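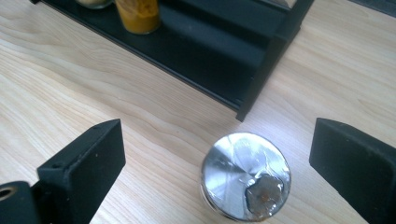 Call for participants: setting out and storing jars

Mandby is seeking adults to take part in a study of how people arrange everyday containers on small household shelving. The study is led by Silvia Ševčík and Rizal Govindasamy and forms part of the Tulach programme on domestic storage.

What participation involves

Participants attend two sessions, the first in the morning and the second in the afternoon. Each person works at a light wooden table, placing lidded jars on a black two-tier metal shelf and taking them down again. The order of the tasks is explained on arrival — no preparation is required.

The lower tier is a shallow tray set close to the tabletop. It is open at the front, and jars are reached from that side.

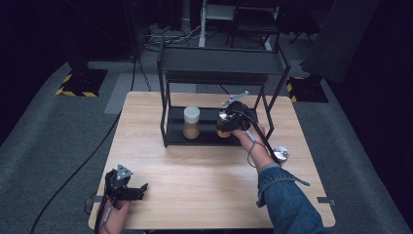
Who may apply

Applicants must be aged 18 or over and able to work at a table for the length of a session. Both left-handed and right-handed applicants are welcome. Persons who took part in the February sessions are not eligible on this occasion. A total of 83 places is available.

Payment

Participants receive 200 euros on completion of both sessions. Travel costs are not reimbursed.

How to apply

Applications should be addressed to Rozália Hájek, Participant Office, Mandby, quoting reference 3606. Please state your preferred hand and any access requirements. Applicants will be informed of the outcome in writing.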